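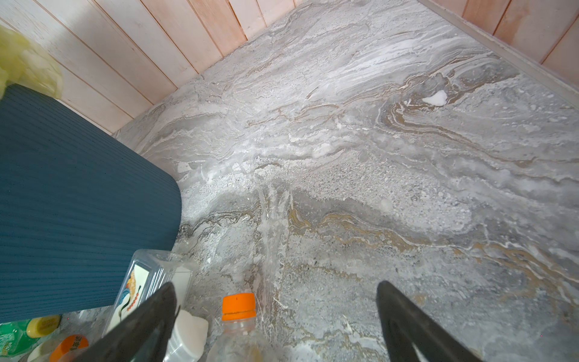 Le coin à ranger, bouteilles au sol.

Cirkeck, 17 mars 2018
Bonjour à tous. Je me demande si une machine peut déjà faire ce petit ménage chez nous. Pour moi, le plus difficile est le plastique écrasé - il n'a jamais deux fois la même forme.

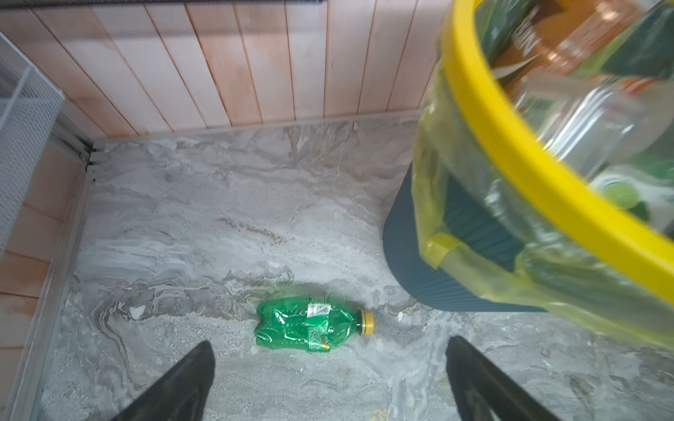
Un verre ou une boîte, je suis d'accord, c'est plus simple à saisir.

Helalov
Pas convaincu. À 4000 euros le bras, je préfère me baisser.

Pluketti
Le prix va descendre. Avec 2 bras, on trie déjà correctement, je trouve.
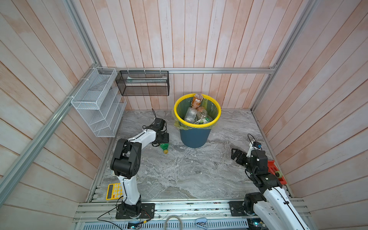

Faut-il vider la poubelle à la main ?
Pour le moment oui, nouer le sac reste trop délicat.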